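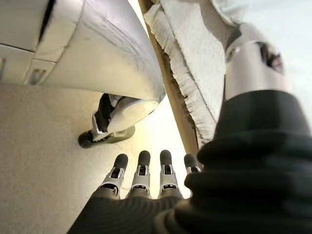
Could the repair evenings start an hour later, so people coming off the early shift at Zinstead can eat first? A regular at the Gilville sessions put that to us in the spring, and it has shaped most of what follows – we moved the start to seven, and the room has been fuller ever since.

**Gilville Mending Evenings: progress report to the Brutodora Fund**
10/02/2020

**Attendance**

We signed up 195 people over the grant period, against a target of 100. Of those, 73 have come back at least twice, and many of them now bring a neighbor or a teenager along. The later start helped a lot, and so did the new bus stop outside the Jadoon building (not our doing, but we'll take it!).

**What people bring**

Clothes, mostly. Zippers on winter coats, split seams, moth holes in sweaters, the knees of children's pants. We had planned the early sessions around darning, and then in August everyone turned up with school backpacks, so we learned strap repair in a hurry and had a great time doing it. Heavy canvas is hard on needles. We now buy the thick ones by the box.

Visible mending has been a real hit with the younger crowd. One denim jacket has been in three times and has more patch than jacket by now.

**Money**

Spending is within budget. Thread and needles cost more than planned, room rental less, because Jadoon gave us two evenings free. We'd like to move what's left on the rental line over to a second overlock machine – the one we have is in use from the minute the doors open, and the wait can run past half an hour.

**What hasn't worked**

The Zinstead pop-up was quiet. We put it in the lobby, where the light is poor and there is nowhere to spread out a coat. We'd like to try it again in the canteen with proper lamps.

Our printed how-to cards also need another go. The one on zippers was confusing, even to us.

**Next**

We're opening 20 places on a beginners' course in hand sewing, six weeks long, with basic kits to take home. The waiting list is already longer than the course. Please let us know by the end of the month if the overlock request is all right, and we'll order it straight away.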